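Jun 14, 2025

Breakfast task on the two-arm cell again. The left arm faulted on the bread transfer, same as in February: following error on the wrist joint, hard stop, no recovery motion. Log code 805. Ketill cleared it from the pendant and it came back on the second attempt.

Sequence so far is placemat, plate, cutlery, mug, then rolls from the tray. Everything before the rolls is fine. The fault only shows when the left wrist goes steep over the tray.
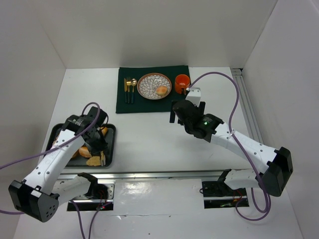 ## Checks

- Purple tubing, left arm: it curls over the wrist, and I suspect it goes tight near the end of rotation. Malou disagrees and thinks it is the payload setting.
- Right arm: no faults. Its tube has a longer free arc.
- Payload setting: still the value from the old Tsikata gripper. Wrong, but wrong on both arms.
- Fault count for the left arm: 7 since the move from Dranby.

Also found that the stop did not propagate. When the left arm tripped, the right one kept its servos on for 2 seconds before it dropped out. That is a safety matter and I have written it up for Aurel as one – separate from the wrist fault. No hands inside the enclosure until the stop chain has been tested end to end.

Next: re-route the left tube with more slack, correct the payload, run the wrist alone at low speed. Spyros wants the torque trace before anyone touches the limits.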